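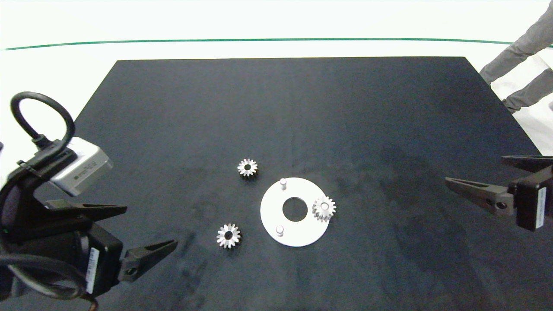
**Boersma puts its three-gear kit on sale in July, and makes few promises**

Monday, June 21, 2021

Boersma will sell its bench kit to schools and evening classes from July. The kit is a white disc with upright pins and small metal gears to fit on them. The firm does not say it will turn anyone into an engineer.

"I've read too many leaflets claiming a box of parts will change how children think," said Lovely Maglaya, who runs the kits desk. "I'd like to see the proof. Ours teaches you to seat a gear on a pin." 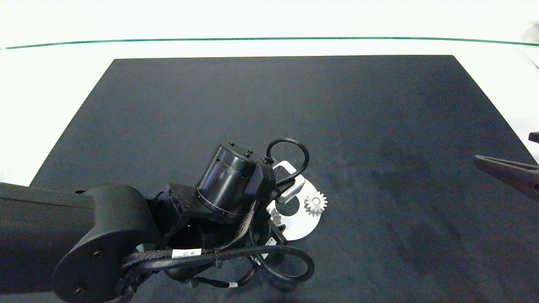 ## Tried at Plundwood

Plundwood, an evening college, had the kit for 7 weeks and 64 learners used it. Tutor Ronaldo Lagman remains unconvinced by the price.

"It's a plate and some gears," he said. "The dark mat helps, as small parts go missing on a white table." 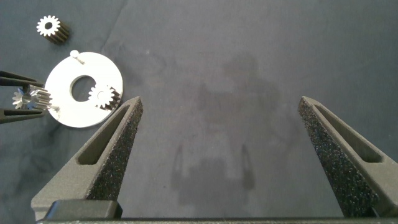 He also wanted spare gears in every box. Boersma has agreed to 4, but has not agreed to lower the price. The first batch is 254 kits, and a second depends on whether anybody buys the first.

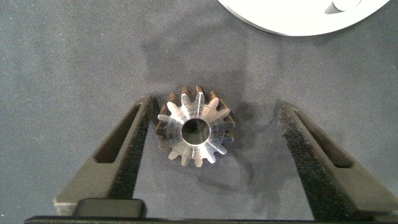
*Small metal gear with a plain round bore.*

Press contact: Kevser Gündoğdu, Boersma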